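Hotoro wood stain color list - readme

Version 2 of the list. Replaces the old one, which had the columns in the wrong order. If you pulled the files before March, pull them again.

What's in it

Color names and mix ratios for wood stains, collected from shop notebooks and from the backs of old tins. 3,000 rows in the main file. 1,000 of those have a second coat value, the rest are blank in that column. Blank means not recorded, NOT zero. People keep averaging it as zero, please don't.

Files

stains_main.csv - everything
stains_second_coat.csv - only the rows with a second coat
names_merged.txt - which names got folded together
notes.txt - odds and ends, half of it is typos

Columns

name - as written on the tin or in the notebook, lower case
source - oravec, vavomov or other
species - oak, pine, beech, walnut, unknown
base - oil or water
ratio - parts pigment to parts base
l, a, b - color reading, one coat, dry
l2, a2, b2 - same for second coat

Where it came from

Oravec notebooks first, typed in by hand. Then the Vavomov tins. The Vavomov names were a mess, same color sold under 5 different names depending on the year, so those got merged. The originals are in names_merged.txt if you want them back. Handwriting in the Oravec ones is bad in places, anything I couldnt read has a question mark after it.

Known problems

Pine is over-represented. Walnut is thin, don't build anything on it.
Ratios from tins are rounded. Ratios from notebooks mostly aren't.
Ambers and light browns sit very close together and the names overlap. "Honey" and "amber" are the same mix in some rows and a long way apart in others. Grain makes it worse - one board can run from amber to dark brown in the space of a hand, so a single reading only tells you so much. 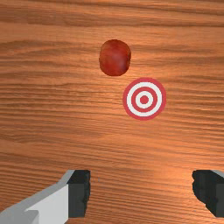 Brivico wrote in that the light browns should be split by species before anyone compares them, and that the oil and water bases need seperate tables too. Agreed on the first. Second one will have to wait for the next version, there's a base column for now so filter on that.

Using it

Free for any use, keep the readme with the files. Commas inside names are quoted. Encoding is UTF-8, older spreadsheet programs will garble the accents unless you pick it on import.

Corrections go in notes.txt, bottom of the file, with the row name and what it should say.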